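Subject: Re: [fiber-list] Washing a big purple sweater without felting it

Mar 17, 2025

On the list, a member wrote:

> I finished the cardigan I started in October and I'm scared to wash it. The yarn is Drollico, the soft one, 100 percent wool and not superwash. The last thing I made from it shrank in the cuffs and nowhere else. Do you soak or just steam? And how long before it's dry? I have no flat space except the floor, and there's a dog.

I've knit with Drollico for years and I soak everything. Steam will relax the stitches but it doesn't get the spinning oil out, and that yarn has a lot of it. The first bath usually comes out cloudy.

Cuffs shrink on their own when they get handled more than the rest. People hold a sweater by the sleeves when they lift it out, or they rub at the cuffs because that's where the dirt is. Lift from underneath with both hands.

For drying, use a bed. Put a towel over a fitted sheet if you're worried about the mattress, and shut the door on the dog. Smooth it with your palms and don't pull on the hem.
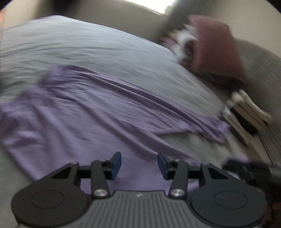

Turn it over once the top feels dry. My heavier ones need a day and a half in winter. The Peltari DK I used for my brother's pullover took longer than that, and I ended up moving a fan in.

Two more things. Measure before you wash and write it down. My last one was 114 cm at the chest going in and came out 2 cm bigger, which I would never have known by eye. And if you have 14 stitches' worth of yarn tail left at the seams, don't trim until after the bath, as the ends can work loose.

What I do, in order:

1. Fill the tub with cool water and a capful of wool wash. Leave the sweater in it for 20 minutes and don't stir.
2. Drain, press the water out against the side, and roll it in a towel. Stand on the roll.
3. Lay it out and set the body width first. Then do the sleeves, straightening each one from the shoulder down.
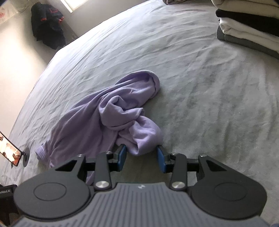

4. Check the measurements against what you wrote down and nudge it in where it has grown.
5. Leave it alone until the underside of the collar is dry. That part is always last.

If the cuffs still come out tight, rip back to the last sleeve decrease and reknit them on a bigger needle. It's one evening's work.

Does anyone still have the Yeoh wool wash? My shop stopped carrying it.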